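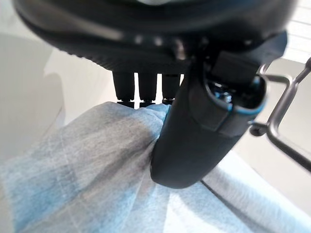

Pale blue fabric at Dikley, September.

Report on the Members' Visit to the Dikley Linen Service

In September, 30 members of the regional hospitality association visited the Dikley Linen Service, which launders sheets, towels and table linen for hotels and aged care homes across the district. The visit began at 9 a.m. and was hosted by the operations manager, Birthe Skov.

Members were first shown the receiving dock, where soiled linen arrives in colour-coded bags and is weighed by customer. The service currently holds accounts with 237 properties. Ms Skov explained that most disputes over missing items begin at this point, and that the weighing record, introduced two winters ago, has shortened the time taken to settle them. Several members asked whether the record could be made available to customers online. The matter is under consideration.

The party then proceeded to the wash hall. Water use was the principal subject of discussion. Rinse water is recovered, filtered and returned to the first wash, and the service has moved its heavier loads to the evening in order to reduce its power costs. Members with older properties were interested to learn that hard water shortens the life of cotton sheeting considerably – a point on which the Grumora guest house group has kept its own figures. 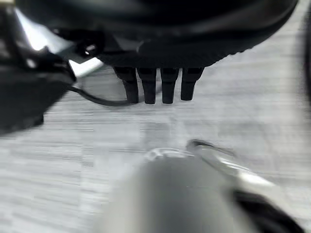
Morning tea was followed by a session on textile life and replacement. A cotton and polyester blend remains the usual choice for motels, while the larger hotels continue to ask for full cotton despite the longer drying time. Ms Skov advised members to label new stock by year of purchase and to rotate it evenly through the linen cupboard. Items no longer fit for guest use are sold as cleaning cloth, and 776 kilograms left the site by this route last year.

The final part of the program concerned delivery schedules over the summer season. Members from the coast asked for an additional weekend run. The service undertook to reply in writing once it had spoken with its drivers.

The association thanks Ms Skov and her staff for their hospitality. Members wishing to receive the handout on stain treatment may request a copy from the office.

Comments (3)

R. Grímsdóttir
A worthwhile morning. Could the office please confirm whether the handout covers sunscreen marks? They are our main trouble from December on.

coastview_motel
We would certainly support the weekend run. Our cupboard only holds two changes per bed.

Pat
Sorry to have missed this one. Will there be a second visit for those of us on the waiting list?

Recent items
Bruluta Bakery: notes from the autumn tour
Fire safety refresher for small properties
Membership renewals now open
Annual dinner: menu and seating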